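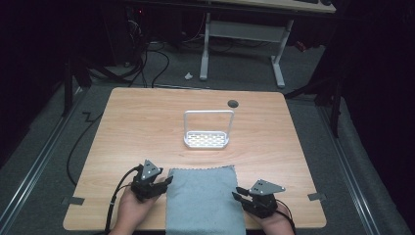 Folding and hanging a cleaning cloth on a wire rack

A cloth folded to the width of the rail dries evenly and stays put. The method suits any small upright rack with a perforated tray and a single wire handle.

What you need
One rectangular cloth
A small metal rack
A clear stretch of table in front of the rack

Step 1. Set the rack near the middle of the table, handle at the back. Leave enough space in front of it to lay out the cloth.

Step 2. Lay the cloth flat along the near edge. Some overhang is fine. Smooth it outward from the center with both hands.
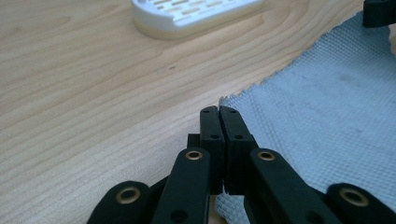
Step 3. Pick up the cloth close to its edge, taking a single layer. A grip too far in bunches the fabric and throws off the fold. On textured cloth, pinch firmly.

Step 4. Fold lengthwise and match the corners. If the result is still wider than the wire, fold once more. Pinked edges will not line up tooth for tooth; go by the corners.

Step 5. Lift the cloth over the top of the handle and pull it down until the front and back hang level. Keep the lower edge off the tray so the holes can drain.

Damp cloths: turn after 30 minutes. Thick weaves may need another 15.

Notes by Maham Jadoon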